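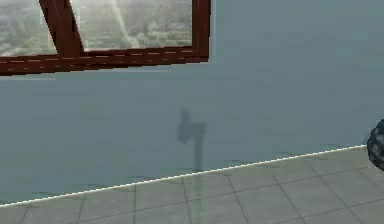

Grinding My Way Through the Night

I found out I was a tooth grinder the way most people do, by being told off. My dentist, Konrad Pawlak, has a very gentle way of telling you off (he hums first), and after a bit of humming in May he asked whether I'd been under any stress lately. I said no. He asked whether I woke up with headaches. I said well, yes, but doesn't everybody?

Apparently everybody doesn't! The back teeth on my left side had gone flat on top, like little worn doorsteps, and there was a ridge along the inside of my cheek that I'd always assumed was just how cheeks came.

The proper word is bruxism, which sounds to me like a small town with a good bakery. You can do it in the daytime too, and once I started paying attention I caught myself at it constantly: at the computer, in the queue at the post office, and all the way round the Dultar ring road with my jaw shut like a suitcase.

The guard, and the other guard

My first move was to be cheap. I bought one of those boil-and-bite guards from the chemist, dropped it in hot water, bit down as instructed and ended up with something the size of a doughnut. I lasted 4 nights. On the last one I woke up with it stuck to my elbow.

So back I went to the surgery on Borkowska, and Konrad took a mould of my top teeth (cold, minty, a bit like eating plaster) and sent it off to the lab. The finished guard was thin and hard and clicked into place, and I lisped like a cartoon snake for a week before I learned to put it in last thing, after all the talking was done.

Does it stop the grinding? No, and I'd misunderstood that part completely. You go on clenching, but the guard takes the wear so your enamel doesn't have to. Mine already has a shiny patch on the left. Konrad looked at it at my check-up and hummed.
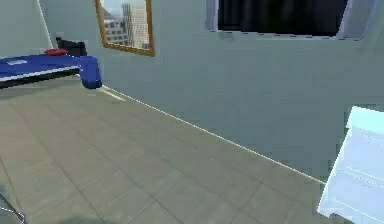 A quiet corner, with a pale wall and a tiled floor.

What my jaw was up to all day

The bit that has helped most with the headaches cost me nothing. A friend put me on to Lech Domański, a physiotherapist who sees a lot of jaws, and he asked me where my teeth were. In my mouth, I said. Touching or not touching, he said. Touching, obviously. He told me that when you aren't chewing or swallowing, your teeth should have a little gap between them, with the lips closed and the tongue resting lightly behind the top front ones. I was 516 months old or thereabouts and had never once considered where to keep my tongue.

I put a green sticker on the kettle and another on the steering wheel, and every time I see one I check for the gap. My husband thought they were something to do with recycling. I've also dropped the coffee after lunch, which I resented terribly for a fortnight, and I've given up chewing pens, mostly.

The guard gets a rinse in cool water each morning and a brush with plain soap, never hot water, as it can warp. It lives in a vented box on a high shelf, well out of reach of Tallow, our spaniel, who ate my sister's retainer and enjoyed it very much.

My next check-up is after Christmas, and I've been told to bring the guard with me in its box.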